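Keeping Plush Blankets Soft, and Other Cold Weather Bedding Tips

I have been meaning to write this one up since the first chilly night we had in Trodstead, when I pulled the winter bedding down from the top of the closet and caught that shut-up, stale smell we all know. My mother would have marched the whole lot out to the clothesline before breakfast, and I still think she had the right idea. A couple of hours of moving air does more for a blanket than any spray I've bought (and I have bought plenty, believe me!).

Now, washing. Plush is easy to look after as long as you keep it away from heat. Cold water, the gentle cycle, and half the detergent you think you need. Wash it by itself, too. I once put mine in with the bath towels and spent a whole evening in front of the television picking lint out of it with a strip of tape. No fabric softener, please, however nice it smells. It coats the fibers and leaves them flat and a little greasy to the touch. A splash of white vinegar in the rinse is plenty.

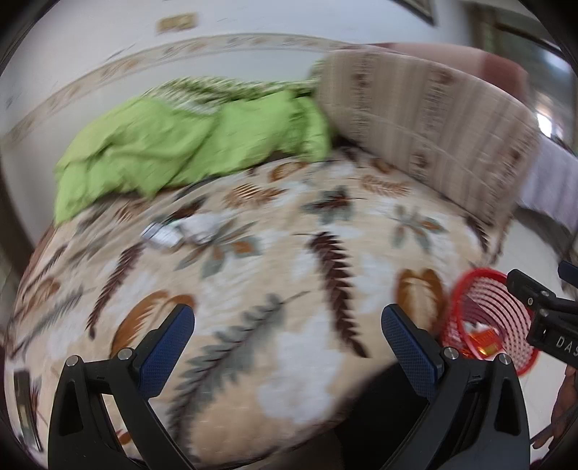
Drying is where most good blankets get ruined. High heat melts the very tips of the fibers, and once they've gone crunchy there's no bringing them back. I use the lowest setting and stop the dryer every 14 minutes or so to turn the blanket inside out, or else I drape it over two backs of chairs and let it take all day. When it's almost dry, go over it with a soft hairbrush, always in the same direction. A baby's brush is perfect if you still have one in a drawer somewhere.

Shagufta Jatoi wrote in last March to ask about spills, and I promised her an answer, so here you are, Shagufta, with my apologies for the wait! Blot, don't rub. Mix a teaspoon of dish soap into a cup of cool water, dab it on with a white cloth, then dab again with plain water until the suds are gone. Let it dry before you decide whether it needs a second go.
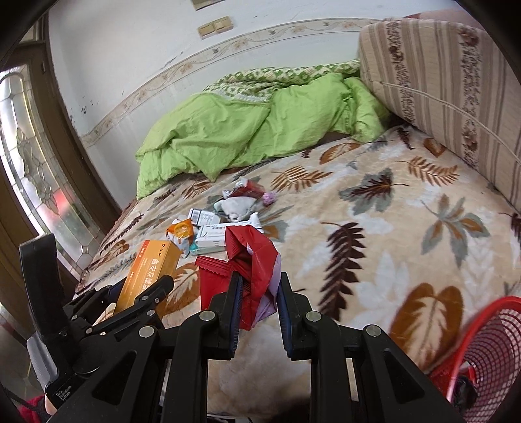 When spring comes around, make sure everything is bone dry before it goes away. Fold it loosely and slip it into an old cotton pillowcase, which lets it breathe and keeps the dust off. I tuck in a bar of plain soap, still in its paper, and I refold everything 3 times over the summer so the creases don't settle in one place. Heavy blankets go at the bottom of the pile, light ones on top.

Next time I'll get to feather pillows, and the tennis ball trick several of you have asked for.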